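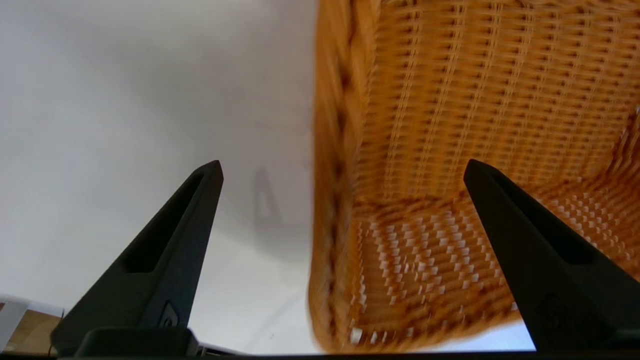 Demonstration Collection at the Elville Site: Progress Report

Prepared for the Golberg program office
14 July 2024

Summary

We set out to gather enough teleoperated examples for the Matubbar policy to learn a small family of tabletop tasks. The gathering is on schedule. Whether the examples are teaching the policy what the proposal said they would is a separate matter, and most of this report is about that.

To date we have 2337 recorded episodes, of which 192 have been set aside and will not be used in training. The tasks cover 12 household objects, including the wicker basket and the peach. The proposal described the resulting set as "broad." I would not use that word yet.

Work completed

Episodes are recorded from the wrist camera and the head camera together. The streams are saved with the arm's joint positions and the gripper opening, and each episode gets a one-line instruction written after the fact. The time alignment problem described in our last report was a buffering fault on the recording computer. It has been fixed, and the episodes it touched are among those we set aside.

Operators now work in shorter sessions. In the longer sessions we ran at the start, the motions got lazier toward the end, and a lazy motion gets learned as readily as a careful one. We have not gone back to regrade those early sessions, and I think we should before any training result is quoted outside the project.

The basket tasks

The basket has taken more operator time than anything else on the list. To move it, one finger has to go inside the rim and the other outside, and the operator has to commit to the grasp when the wrist view is mostly weave. A woven surface gives the camera a great deal of fine repeated texture and very little that says how far away it is. Operators get past this by glancing at the arm itself. The policy can't glance at anything. It has the two camera streams and whatever it makes of them.

We had expected the head camera to settle the question. It helps with the approach and much less with the last stretch, when the arm is likely to be in the way.

Early training runs on the basket tasks gave results I would describe as encouraging if I did not know how they were tested. The test starts were drawn from the same sessions as the training episodes, with the basket in nearly the same places. When we moved the basket to a part of the table that was thinly covered in the data, the arm tended to go where the basket used to be. A system that has memorized a table can look very much like one that has learned to pick things up.

The fruit tasks

These are simpler and the operators prefer them. The instruction is to pick up the peach and put it in the basket, or to take it out again. The shape is forgiving and the color stands apart from the weave, so a fair number of these episodes are clean on the first attempt.

My worry is that they are too clean. We have very few episodes in which an operator misses, notices, and corrects. The collection guide asked for "successful demonstrations," and the operators did what the guide asked: they restarted after a poor approach. The result is a set that shows what to do when all is going well. I have changed the guide so that a miss followed by a recovery is kept. The first of these episodes are coming in now, and there are too few of them to judge.

Variety

The backdrop is white, the table is white, and the light is even. This makes for tidy recordings. It also means the set says next to nothing about kitchens, which is where the proposal says the system will end up. Augmenting the images after the fact was suggested at the last review. I have no objection to trying it, but recoloring a wall does not change where a shadow falls or how an operator reaches around clutter, and I would not count augmented episodes toward the target.

The Molodside site was meant to supply the variety. It has a different table, a window, and ordinary shelving. Setup there is behind, mainly over the mounting for the head camera, and no episodes from Molodside are included in the totals above.
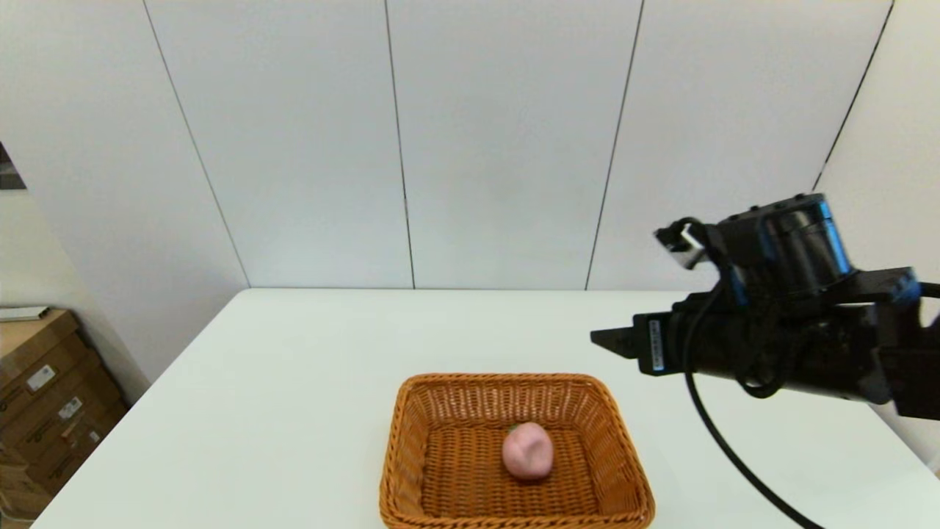 Molodside replied that the camera mount will be finished in July and that they see little point in copying the Elville task list exactly, when a looser list would give the policy more to work with. They would also like to record with whatever objects are already on their shelves.

I agree with the second point and only partly with the first. If the two sites share no tasks at all, we will have no way of telling whether a failure comes from the new task or the new room. I have asked them to keep 7 of the Elville objects, the basket among them, and to choose the rest freely.

Quality of labels

The written instructions are weaker than the recordings. Different people wrote them, and it shows: the same motion may be "place the fruit in the basket," "put peach in," or "basket task." We are rewriting these to a common style while leaving some natural variation in the wording. There was talk of having the labels generated automatically from the video. A short trial produced sentences that read well and were sometimes wrong about which object had been moved. I have stopped that trial for now.

Spending

Operator hours are in line with the plan. Storage is over, as we are keeping full-resolution video from both cameras, and I would like to go on doing so until someone shows that the smaller version trains equally well. Replacement parts have cost less than we allowed. I propose moving the difference to storage and ask for your approval.

What we have not shown

We have not shown that more episodes of the present kind will improve the policy. The curve in the previous report, which rose steadily with the number of episodes, was measured on familiar starting positions and should be read with that in mind. I would prefer that it not be reused in the Golberg annual summary.

We have also not shown that the wrist camera is worth its trouble. Everyone on the project believes it is, me included, but the comparison without it has never been run. It is a cheap test and it should have come first.

Next steps

Collection on the fruit tasks will pause at Elville. The hours go to basket episodes with the basket placed at positions drawn by lot, including awkward ones near the table's edges, and to recoveries.

A held-out test set will be recorded by operators who took no part in the training episodes, and it will stay locked until the policy is frozen. The with-and-without wrist camera comparison will run alongside this.

If the held-out results are poor, my recommendation will be to delay the next collection target and spend the time finding out why. I would rather raise that now than after the target has been met.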